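Home | Projects | Reports | Archive

Does folding sportswear save any room?
By Torunn Moen, 12th February
10 comments, 3 shares

Our group was asked to test the Ollik folding method on gym clothes. The handout promises a flatter pile and fewer creases. I doubted both, mostly from years of stuffing kit into a locker.

Rogelio Estrella wanted to begin with cotton T-shirts. I argued for stretchy stuff, where a fold has the least reason to stay put. 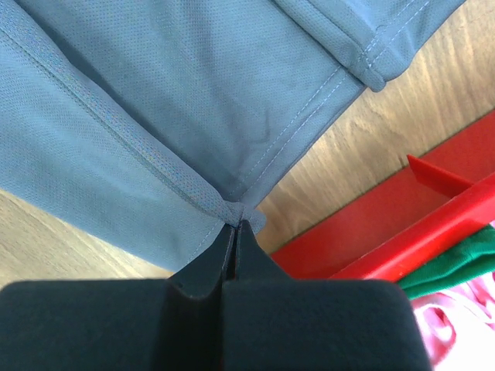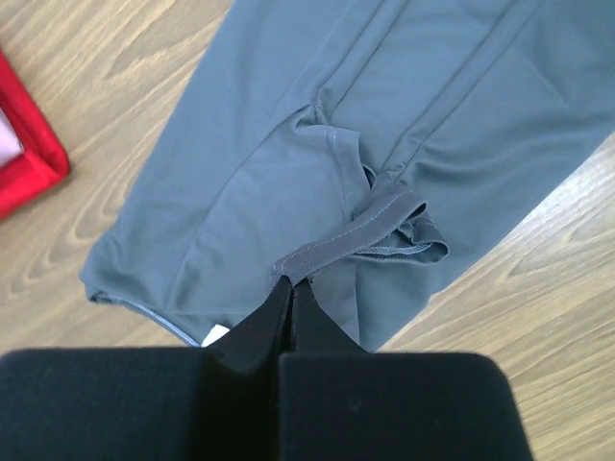

Gray sportswear with stitched seams, first and second picture. Perforated mesh in the first only.

We made 300 folds and threw out 26 where we disagreed on the score, leaving 274. The average pile was about a finger lower than with plain rolling. I don't call that a saving. The crease scores were worse, and we scored them ourselves, so I wouldn't lean on them either. We repeat it in May with a second pair of judges.

Next report | Back to list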